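Review: the Tundwood folding drying rack, after one wet October

My apartment has no dryer and a landlord who regards clotheslines as a form of protest. So I have owned a lot of drying racks, most of which ended their lives leaning against a dumpster with one leg missing. The Tundwood is the latest. I paid 56 dollars for it at Stadunel, the housewares place by the bus station, where it was stacked between the ironing boards and a bin of clearance colanders.

Assembly is advertised as "none." It took me 25 minutes. The rack comes folded in on itself like an umbrella that has had bad news, and the instruction sheet is a single drawing with an arrow pointing at nothing in particular. Once the crossbar has clicked, though, it stays clicked. My old Shen rack used to let go of its crossbar around two in the morning, usually with a full load of towels on it, and I've had heart trouble ruled out by a doctor on the strength of that rack alone.

Capacity is fine. A week of shirts fits if you don't mind them getting to know each other. Jeans are another story. The rungs are close together, so a pair of jeans folded over one rung touches the next rung down and stays damp along the knee until Wednesday. I now hang jeans by the belt loops from the top corners, and the whole thing looks like somebody is being held for ransom.

The rungs have a white coating that so far hasn't chipped or left rust on anything. The Shen left a brown stripe on every pillowcase I owned, and guests were too polite to ask. The feet are rubber and grip the floor well, sometimes too well. Try to slide the rack toward the radiator and it hops.

Folded up, it is supposed to slip behind a door. It slips behind a door the way I slip behind a door, meaning the door no longer opens all the way. Measure first.

I also looked at the Vastska tower, with its 3 tiers and little wheels, which sells for 200 dollars. For that money I'd want it to go out and buy the detergent. A neighbor has one and likes it, but she also irons her dish towels.

Four stars. I took one off for the jeans and would have taken another for the instruction sheet, but I threw it out before I sat down to write and it seemed unfair to judge it from memory. If Tundwood ever makes one with wider gaps on the bottom two rungs, I'll buy it and put this one out for the bedsheets.

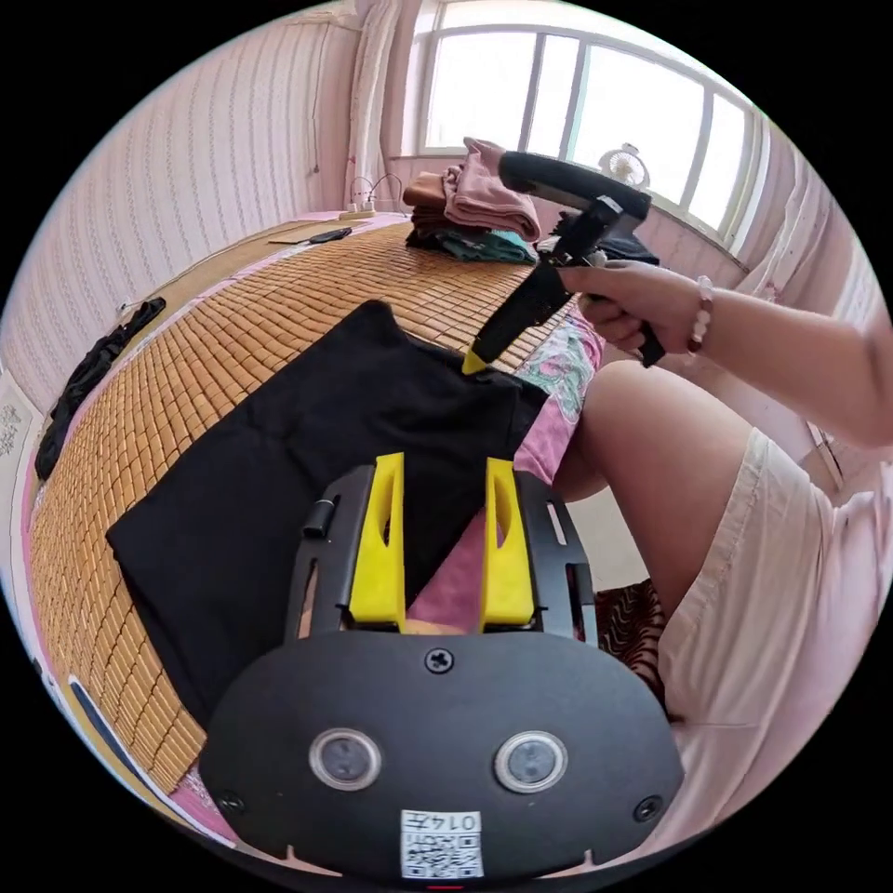

One more thing about the sheets. A fitted queen goes over the top of the opened rack like a tent, and it dries faster that way than folded over the rungs. You do lose the use of everything underneath, so run the socks in a separate load.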